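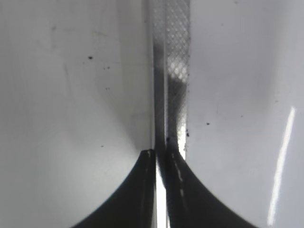
A strip of the diamond pattern with light coming through.

Our sample drawer has a new favorite! The textured strips from Cordeiro came in this August, and we've been holding them up to every bright surface in the Indine workroom since. They're thin, flat and gray, and the little crosshatch of diamonds really wakes up once there's light behind it. One side is much plainer than the other, so you get two looks in one narrow piece (I keep changing my mind about which I like better).
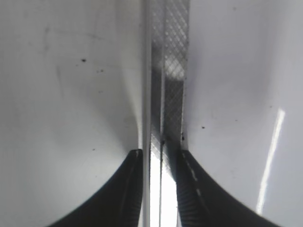 We're thinking of them for the lantern panels at Kivurari, where we have 104 small openings to fill and a lot of gray winter afternoons to brighten up. The first 5 panels go together next month, and I can't wait to see a whole row of them.

If you'd like to handle the samples yourself, they're in the top drawer by the Sodov catalogs. Take up to 3 home, try them against a window or a lamp, and tell us what you think!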